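Sunday, December 31, 2023

Closed the year's rain log for Wollano. Gauge total for December: 64 mm over 5 wet days. The July figure was 26 mm and still looks low - I suspect a partly blocked funnel, as the Vurnis gauge read higher that week. No correction applied. A note goes in the margin instead.

Rinsed the funnel and the inner tube. Checked the tube level at 4 points; one side sat slightly high, so I packed the bracket with a washer.

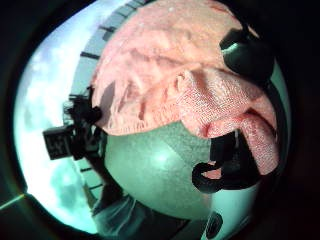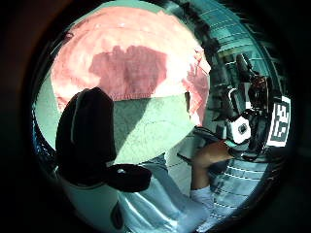
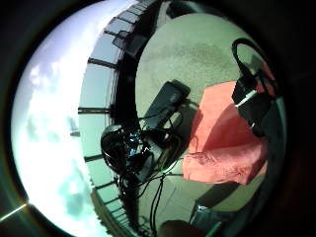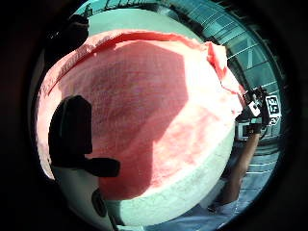

Photos: author's own

The Caston logger lost its clock again after the battery change. Reset it by hand and marked the gap in the file. The Nigam spreadsheet sums the gap as zero, which is wrong, so those cells are now blank.

Pressure falling slowly since noon, wind light from the west. New log sheet ruled for January. Next reading at 9 tomorrow.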